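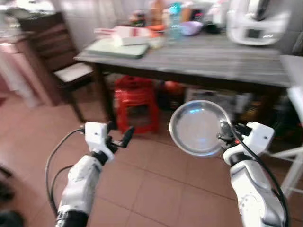

Ilona Bakos wrote in to say she followed the old version of this section to the letter, entered the Jevidell draw on two phones, and had both accounts locked before the shoes went on sale. We have rewritten it.

Section 5. Setting up the Vincze app for a limited sneaker release

1. Install the app and make one account. The store says it allows one per household. We have seen no proof that it checks every time, but see the letter above.

2. Enter your shipping address exactly as your bank has it. "Apt" and "Apartment" are supposed to be treated the same. Don't count on it.

3. Save your size under Profile, then Fit. The Jevidell runs narrow, whatever the size chart claims.

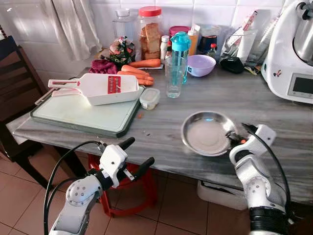

4. Turn on release alerts, and set your own alarm too. Vincze promises a five-minute warning. On the Cosinbridge release ours came after the pairs were gone. Keep the phone on its charger somewhere it can't get splashed or buried. A kitchen counter with a cutting board and a mandoline slicer already on it is a poor choice.

5. When the draw opens, tap Enter once. Tapping again may cancel the entry.

Note: The listed price is $200. Shipping and the "handling" fee are added on the last screen.

Caution: Resale listings over $300 appear within minutes. Many are from sellers who don't have the shoes yet. The Trodelcombe "early access" pass costs $80 and, as far as we can tell, gets you the same alert as everyone else.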